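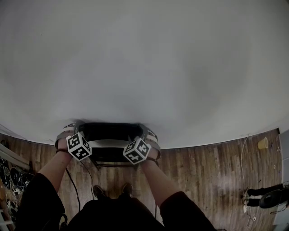

*板張りの床。木目と擦れた跡*

# Konwoodについて

はじめまして、それから、いつも遊んでくださっている方には、いつもありがとうございます。Konwood(コンウッド)は、海外の小さなボードゲームを日本語にしてお届けしている、小さな会社です。翻訳をして、ルールブックを組み直して、箱に詰めて、お店やみなさんのお宅に送り出すところまで、ほとんど自分たちの手でやっています。

もともとは、月に一度集まって重たいゲームを遊ぶ会でした。朝から始めて、説明だけでお昼になってしまうような会です。持ち寄るゲームはどれも外国語で、カードに手書きの訳を挟んで遊んでいたのですが、その訳がだんだん増えて、直しが入って、ファイルが厚くなって、あるとき「これ、ほかの人も読みたいんじゃないかな」という話になりました。そこから会社にするまでには、ずいぶん回り道をしています(印刷所さんに初めて見積もりをお願いしたときは、用紙の名前がひとつもわかりませんでした)。

## 最初の一作、Voreck

最初に日本語版を出したのは『Voreck(ヴォレック)』という2人用の交易ゲームです。川沿いの町に倉庫を建てて、相手より少しだけ早く荷を届ける、地味といえば地味なゲームなのですが、終盤の3手くらいがたまらなく苦しくて、私たちはこれが大好きです。初版は2,040部でした。中途半端な数に見えますよね。2,000部を刷って、予備に40部を足しただけなのですが、その予備まで全部お嫁に行ってしまい、会社の棚に残っているのは角のつぶれた見本が一つきりです。

初版のルールブックには、恥ずかしながら誤りがありました。倉庫の維持費を払うタイミングが、原文と一手番ずれていたのです。気づいて連絡をくださったのは遊んでくださった方で、訂正シートをお送りしたところ、たくさんの励ましのお返事までいただきました。第二版からは直してあります。初版をお持ちで訂正シートがまだの方は、どうぞ遠慮なくお知らせください。今でもお送りしています。

## 訳すときに考えていること

ルールの翻訳は、うまくいっているときほど目立ちません。卓を囲んだ誰かが読み上げて、ほかの人がうなずいて、そのまま手番が進んでいく。私たちが目指しているのはそういう文章です。

そのため、訳し終えた原稿は必ず、まだそのゲームを知らない方に読んでもらいながら遊んでいただきます。私たちは横に座って、口を出さずに見ています。これがなかなかつらいのです。「そこは違います!」と言いたくなるのをこらえて、つまずいた行に鉛筆で印をつけていきます。『Hallasov(ハラソフ)』のときは、印が50か所つきました。雪山の駅を舞台にした協力ゲームで、「停車」と「待機」の使い分けにとにかく悩まされた作品です。最後には「待機」という言葉をやめて、全部を書き直しました。

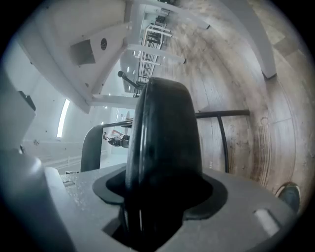 *黒いゴムとライトグレーの本体*

用語は、原作のデザイナーさんにも一つずつ確認しています。お返事が夜中に届くこともあれば、ひと月ほど音沙汰がないこともありますが、細かな質問にほんとうに根気よく付き合っていただいています。

## 次に出るもの

いま準備しているのは『Bognár(ボグナール)』です。樽職人の工房を経営するゲームで、木材を曲げて、組んで、お客さんの注文に合わせていきます。7月に試遊会を開いたところ、得点計算が長いというご意見が多かったので、日本語版には計算用のシートを付けることにしました。一緒に、早見表の文字も少し大きくしています。夜、ちょっと暗い食卓で遊ぶ方も多いですものね。

発売日はまだお約束できません。駒の色見本が届いて、緑と青の見分けがつきやすいかどうかを確かめてから、あらためてお知らせいたします。

## なくした駒のこと

駒やカードをなくしてしまったときは、ご連絡ください。在庫のある部品でしたら、送料だけでお送りしています。ゲームの名前と版、足りない部品、送り先を書いていただければ大丈夫です。箱ごと水をかぶってしまった、というようなときも、まずはご相談ください。全部は無理でも、何かしらお手伝いできることがあると思います。

## 訪ねてくださる方へ

事務所は建物の二階、201号室です。店舗ではないのでいつも誰かがいるわけではないのですが、前もってお知らせくだされば、発売中のゲームを遊んでいただけます。階段が少し急ですので、大きな荷物をお持ちの方は下からお電話ください。お迎えにまいります。

ルールのご質問は、お問い合わせフォームからどうぞ。遊んでいる最中のご質問にすぐお答えできないことも多く、そのときは申し訳ないのですが、とりあえず卓のみなさんで仲良く決めて、続きを遊んでいてくださいね。

Konwood 一同
2026年9月1日 更新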